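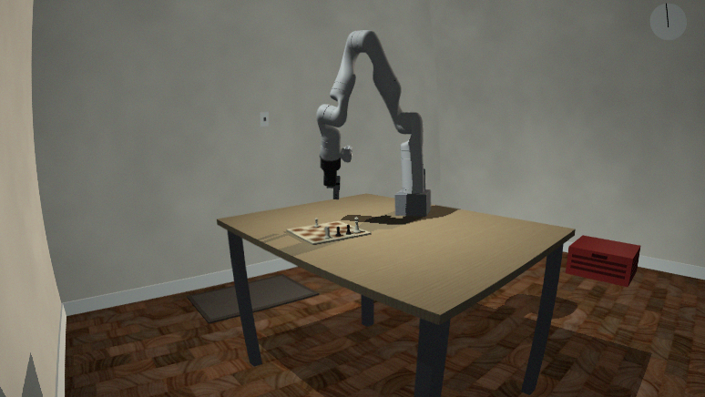
The Tavby table with a small chessboard on the top.

Tavby work and game table
Made by Hovland, sold by Pleltia
Article number 306

The Tavby is a rectangular table for homes, clubs and workshops. We made it for people who use the same table for many things during one day: breakfast, homework, a game of chess in the evening. It stands firmly on four legs and it has no drawers or shelves under the top, so your knees have free space on all sides.

The first Tavby was drawn by Joar Rønning in Zerkdale, where our workshop still is. He wanted a table which does not move when somebody leans on it with both elbows. Chess players lean a lot, he says, and they do not like when the pieces shake. The frame was changed two times before he was satisfied. The version we sell today is the third one, and we have now delivered 2,000 of them.

The top

The top is made of solid wood in a pale color. We sand it by hand and finish it with hard wax oil. Please understand that wood is a natural material, and the grain will be different from one table to the next. Two tables ordered together will be similar, but we cannot promise that they are the same. The color becomes a little warmer during the first year, especially in a room with much sun. If you keep a board or a tablecloth in one place all the time, move it now and then in this first period.

The legs

The legs are dark gray and are fastened with 16 screws, which are in the box together with the key. Under each leg is a felt pad. For stone floors we recommend the rubber pads, which you can order separately.

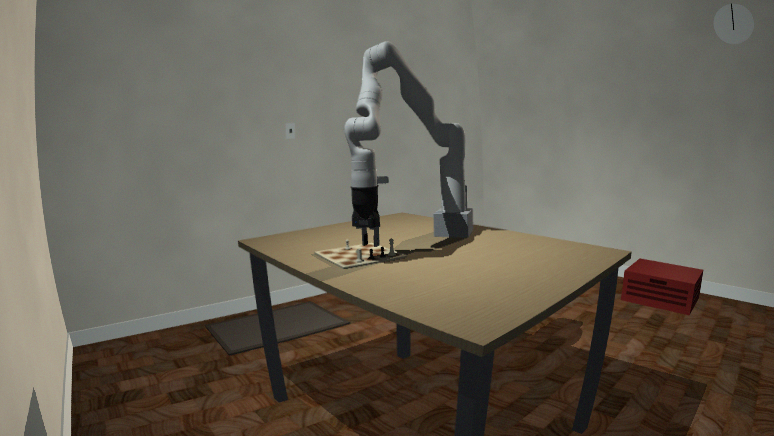 Assembly

Two persons should do the assembly. Put the top upside down on a blanket and fasten all the screws loosely before you tighten any of them. When the table is standing, tighten them once more. After a month of use it is good to check them again.

Care

Wipe the top with a damp cloth and dry it directly after. Do not use cleaning products with chlorine or sand in them. Small scratches can be removed with fine sandpaper, always along the grain, and then a thin layer of oil. We suggest a new layer of oil every November, before the heating season makes the air dry.

Delivery and returns

The table is delivered in two packages to your door. The driver does not carry it up the stairs, but you can add this service when you order. If something is damaged, please write to us before you assemble the table, and send the number printed on the package label. Unused tables can be returned in the original packaging.

Goes well with

Hovland stool, low
Hovland bench, for two persons
Hard wax oil, small can
Rubber pads for stone floors, set of four

Questions about the Tavby are answered by our shop in Zerkdale. We read all messages in the morning and usually reply before noon.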